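Back from the Gradgate homes fair

We had been meaning to go to the homes fair at Gradgate for years, and every June something got in the way, so it was with a certain sense of occasion that we finally set off with a flask, a bag of cheese rolls and the tape measure. The hall is a long walk from the station (uphill, bring proper shoes) and by the time we reached the doors at 10 o'clock the queue was already round the corner. It moved along nicely, though, and a very cheerful lady stamped our hands and gave us each a map.

The map says there were 308 stands this year. I can well believe it! We had decided to be sensible and begin in hall 2 with the curtains, which we need, and naturally we spent the first hour in hall 5 with the garden sheds, which we don't. Trekilik had the best of those, with a little veranda on the front, and I sat in it far longer than was polite.

Then to the sitting rooms, where I did my dreaming for the day. I have wanted a brown leather sofa since I was a girl, and a good stone-topped table to go with it.

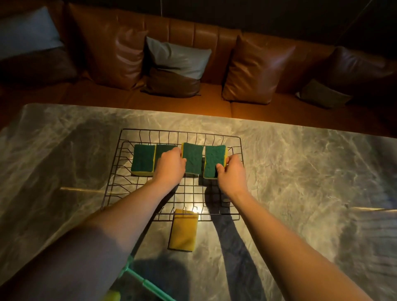
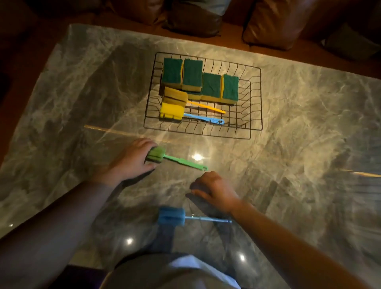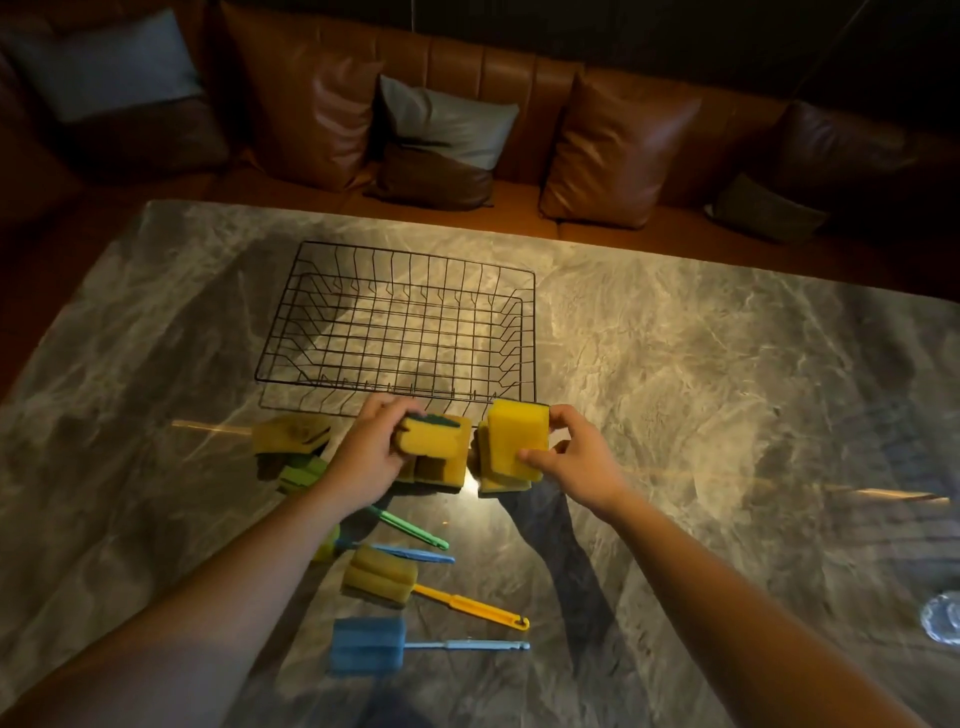

Marble and leather, and plenty of cushions.

Lunch was a disappointment, I'm sorry to say. The café had run out of soup before one and the sandwiches were dear, so we were glad of the cheese rolls – we ate them on the steps outside, in the sun, with half the county doing the same. If you go, take your own and get there before the coach parties come out.

In the afternoon we went to the talk on old floorboards given by the people from Urquhart, and I would go back for that alone. They had brought along lengths of board from a farmhouse they had been mending, and passed them round so that everyone could feel the difference between a sanded one and a scrubbed one. I had no idea you could do so much damage with a hired sander in one weekend. We came away resolved to leave the landing alone.

The curtains we did find in the end, at Clollus, right at the back near the fire exit. They let us take three samples home and were patient about our bay window, which is not a shape anyone seems to make a rail for. Their stand was number 1007, so don't ask me how the numbering works.

We caught the ten past five home with sore feet and far too many leaflets. The samples are pinned up in the front room now, and so far the green is winning, except in the evenings when it looks a bit like pond.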